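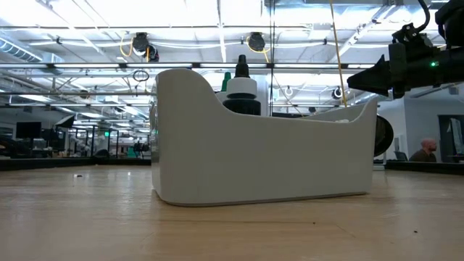 Notebook / Faults and stops

March, entry for the Stoton bench
Caddy task, gripper drops out of position control on approach

Started 9:40. Plan was to finish the caddy block on the Barasa cell and move on to the next container in the afternoon. Got as far as episode 193. The arm came in from the right as usual, slowed above the low end of the caddy, and stopped dead. Green light on the gripper body stayed on. The controller log showed a following error on the wrist joint and then, 2 ms later, a protective stop. The operator did not touch anything.

Cleared the stop, jogged the arm back by hand, restarted from the same episode. Ran clean until 234, then the same stop at nearly the same pose. Left the cell in reduced speed after that and did not run unattended.

What was in the caddy: the black and white bottle with the tall dropper-style cap, the container with the green cap, the small crumpled white item down at the low end. The round black piece was standing on the table by the right end. None of this changed between the two stops. I mention it because the first theory was contact with the bottle. The cap tip is the highest point of the load, well above the tall wall, and the planner has only the caddy as a collision body. So contact was possible on paper. Against it: the force trace is flat right up to the fault in both cases, and the bottle was in the same place on the overhead views before and after.

Second theory, payload setting. Checked it. The gripper mass in the config matched the label we made when it was last swapped. Center of mass was right too. No change made.

Third theory, and the one I believe: cable drag. The black cable on the gripper loops up off the top of the housing, and at that approach pose the wrist is turned far enough for the loop to tighten. With the brakes released and the drives off I moved the wrist through the last part of the path by hand and could feel it pull, then let go. Repeated it with the loop held slack by a second person (clear of the pinch points) and the pull was gone.

Pulled the wrist current from the log for the whole block. It climbs slowly over the morning at this one pose and nowhere else. The limit was crossed for the first time on 193. My reading is that the clip further up the arm has been slipping and feeding less slack to the gripper side each cycle. The clip is a Ritow snap type. It closes, but it turns on the sleeve with light finger pressure, so it is not really holding.

Also found while looking: the yellow cable that hangs down near the right end of the caddy is inside the space the arm can reach. It did not cause either stop. It is still wrong. If the gripper hooks it on a retract, it pulls on the overhead rail and then the camera calibration is gone, or worse. The keep-out volume in the Grernance planner was drawn before that cable was run and does not cover it.

Done today
– Old clip removed, cable re-dressed with a longer loop, fixed with a screw clamp and a rubber liner.
– Wrist warning threshold set below the stop limit, so we get a log line first.
– Caddy collision body raised to include the bottle and cap. Costs a little reach on the left side, acceptable.
– Data from 193 and 234 flagged as aborted. The episodes between them are usable but tagged for the current rise.

Retest after lunch at reduced speed, then at normal speed. Wrist current at the approach pose is back to the level of the first episodes. No stop so far, but the earlier fault took most of a morning to build up, so a short run proves very little. Want up to 1000 cycles on the new clamp before I call it closed.

Open
– Yellow cable: reroute along the rail and tie it off. Until that is done, nobody runs the cell above reduced speed without a hand on the stop.
– Redraw the keep-out volume after the reroute.
– Check the other Barasa cell for the same clip. It was built from the same bag of parts.
– Ask whether the following error can be logged with joint torque at a higher rate. The trace we have is too coarse to show the moment the cable lets go.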